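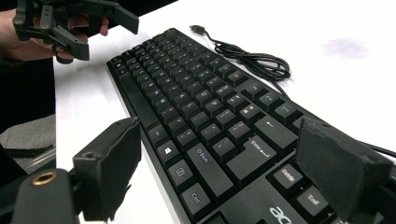

The board in question, on the white table

Last updated: 1 February 2025

dunmore_k
Work is clearing out desks and I can have this black full-size keyboard for nothing. Low profile, separate square keys, white lettering. A coworker swears low boards cured his wrist pain. Is there anything to that, or is it just something people say after they've spent money?

pilkington_desk
Something people say after they've spent money. I've typed for a living since college and the only thing that ever helped my wrists was moving the chair up an inch. Free is a fair price though.

Bhavana Palaniappan
I'd push back a little. On a tall board I bend my hands up to reach the keys, and by lunch I feel it. With a low one I don't. No chair change in between, same desk, same job.

pilkington_desk
Same you, too, expecting it to work. Did you go back to the tall one for a month to check?

Bhavana Palaniappan
Two weeks in August, when the low one was packed for our move to Prindville. Wrists hurt again. Call it expectation if you want.

pilkington_desk
You were also lifting boxes.

Bhavana Palaniappan
OK, fair. I still kept the low one.

toastrack
My question is why full-size. Who is using the number pad? It pushes your mouse way out to the right and then people wonder why their shoulder aches. I bought a Midinport without one and saved a lot of desk.

clundton_carl
I use the number pad. I enter invoices, 1,745 lines last month, and I am not doing that on the top row.

toastrack
Then you're the one guy. Does dunmore enter invoices?

dunmore_k
No. Emails and some spreadsheets. I do have the room for it, the table is bigger than my old desk.

marlowe77
Look at the lettering before you look at anything else. Small white print on black is where cheap boards give up. My last one lost the A and the E inside a year. Ctrl is easy to read on yours, but the photo won't tell you how the rest will hold up.

pilkington_desk
If you can type you don't need the letters.

marlowe77
My kids do.

dunmore_k
So take it, don't expect miracles, fix the chair first?

pilkington_desk
Chair first. Report back after 90 days and don't tell us it "feels better." Tell us if you quit taking ibuprofen.

clundton_carl
And keep the number pad.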